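Shelf life of snack packets after the outer box is opened, and how to label them

Food Storage and Pantry > Dry Goods
Posted by tallgrass_pantry, April 30, 2025

I keep the snack shelf for a shared break room. We buy mixed cases and they get split up when they arrive. The best-by date is usually printed large on the outer box and small, or badly, on the individual packets. Once the box is thrown away I have a shelf of sealed packets and no reliable date for some of them. A yellow packet and a chocolate chip cookie one, from the current shelf:
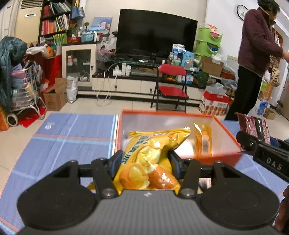
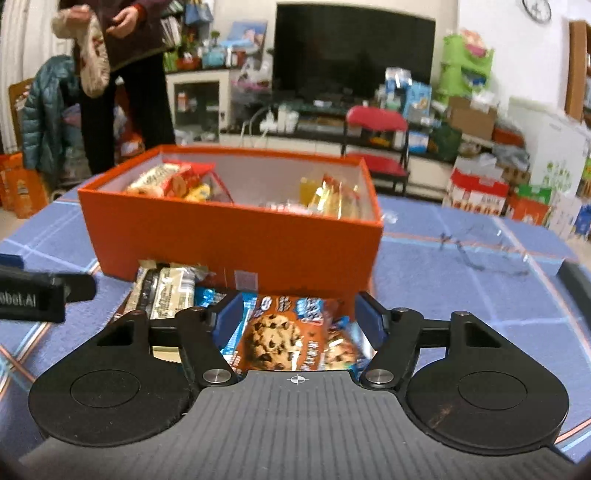
What I want to know is whether the date on the outer box still applies once the packets are taken out of it, assuming each one is still sealed. I also want a labeling method that survives people moving things between bins. The room has no air conditioning on weekends and gets warm in July. At present everything sits in a Casard bin with a loose lid. I do not want to throw out good food, but I do not want to guess either.

dryshelf_ok

The box date applies to the packets as long as each packet is its own sealed unit. The outer box is there for shipping and display. It gives some protection from light and crushing and almost none from moisture or oxygen. The barrier is the packet film and its end seals, so opening the box does not start a new clock.

There is one exception. Some products come as an unwrapped tray inside a single liner bag, or in thin sleeves that are folded and not sealed. Those do start aging when the liner is opened. Check by pressing the packet gently. A sealed packet with some gas in it pushes back and holds its shape under steady pressure. If it slowly goes flat, there is a leak at a seam or a pinhole, and you should treat it as opened.

On dates in general: for shelf-stable snacks in the US, "best by" is a quality date set by the manufacturer. It is not a safety cutoff. What goes wrong in a dry baked or fried snack past that date is mostly two things:

Moisture gain. Crackers and crisp cookies go soft. Soft cookies go the other way and dry out. Film slows this down but does not stop it.

Fat oxidation. Anything with nuts, seeds, frying oil or a lot of butter will eventually taste like cardboard or old paint. Heat speeds this up considerably, and so does light through a clear film.

Your warm weekends matter more than the missing box. Chocolate will also bloom if it softens and sets again, leaving a gray or white film on the surface. Bloomed chocolate is safe to eat and looks bad.

For labeling, what has worked at our site:

Before the box is broken down, copy the best-by date and the lot code onto a strip of freezer tape. Plain masking tape lets go of glossy film after a few weeks. Use a fine permanent marker and let the ink dry before handling.

Put the date on the packet itself, on a flat area away from the seals. Do not tape over the ingredient or allergen panel.

If there are too many packets to mark one by one, cut the date panel out of the box and keep it in the bin. This only works if one bin holds one lot. It fails the first time somebody combines two half-empty bins.

Load from the back and take from the front.

Hidport Pantry

Agree with most of the above. Two additions.

First, allergens. When packets are separated from the box, check that each one carries its own ingredient list. Packets out of a multipack are sometimes marked as not labeled for individual sale and have only the product name on them. In a shared room that is a bigger problem than the date. For imported items, look for the English label, which may be on a sticker, and may have been put on the box only. If a packet has no ingredient list you can read, keep the box panel next to it or leave it off the shelf.

Second, the bin. A loose lid does nothing for sealed packets except keep dust off, and that is fine. It does matter for anything opened. We use a Uretti container with a gasket for opened items and nothing else goes in it. Opened items get the date they were opened, not the printed date, and ours are thrown out after 3 days. That is stricter than it needs to be for crackers, but one rule is easier to post on the door than several.

Keep the shelf off the floor and away from the water heater or the back of the refrigerator. The back of a refrigerator gives off enough heat to warm the wall cabinet above it. A cheap thermometer with a high/low memory will tell you what the room reached while it was closed.

mopandbucket2

just eat them lol. we had crackers 2 months over and they were ok, a little soft. Schumacher sells a date gun, the kind stores use for price stickers, and I think the roll comes with it. The stickers do peel off shiny bags though, so maybe get the tape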